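Work on the dish-handling build resumed in January, after the Plendow shared workshop agreed to extend the kitchen booking to 70 hours. The purpose of this entry is to record the present state of the project and the matters that remain open.

The hands required the most attention. The fingertips are rubber and the joint brackets are white plastic, both produced to the Otiditz pattern. Each bracket takes 58 minutes to print and must be trimmed before the pivot is fitted.
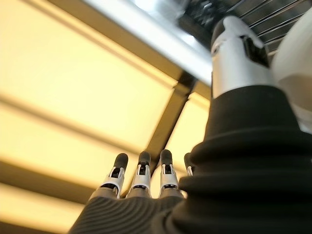
The wrist cable was also rerouted, the previous path having limited rotation. Members who intend to copy the arrangement should allow additional slack at the elbow.

The control software, Paewai, is now at its third revision. Grip force is capped at a fixed value for plates, and the hand is instructed to take each plate by the rim. The approach to the lower part of the kitchen – the dishwasher in particular – remains slow.
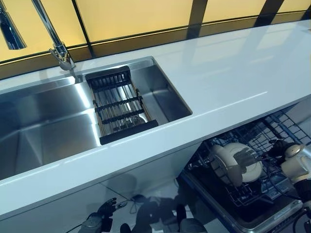
Photo: Plendow Workshop / Grulard project

Plates are handled under a separate routine from bowls. The plate routine has been run 266 times against a target of 500, and its log is available on the workshop server. The rack in the sink is now modeled as a fixed object, which shortened planning considerably.
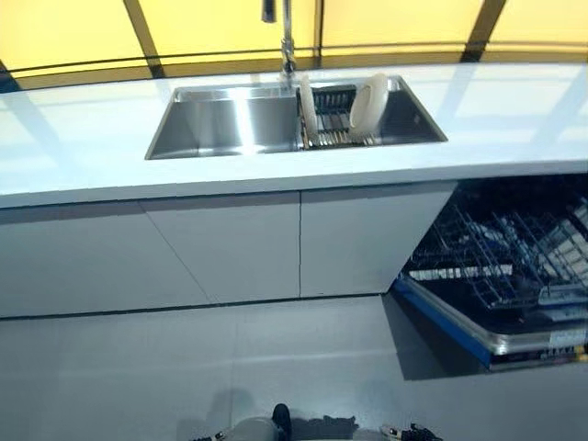
Posted by the Grulard build desk

Bowls continue to present difficulty. A bowl resting on its side offers the fingers a curved surface, and the present routine does not select a grasp reliably. A revised routine will be tested next.
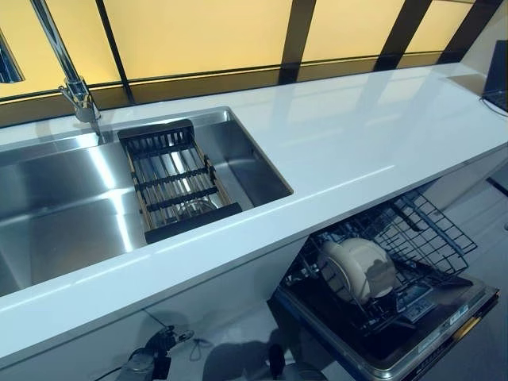

Otiditz user 58 wrote in response that a softer fingertip had resolved the same problem on a comparable hand, and asked whether the force cap applied to bowls as well. It does, and the cap will be reviewed together with the new routine.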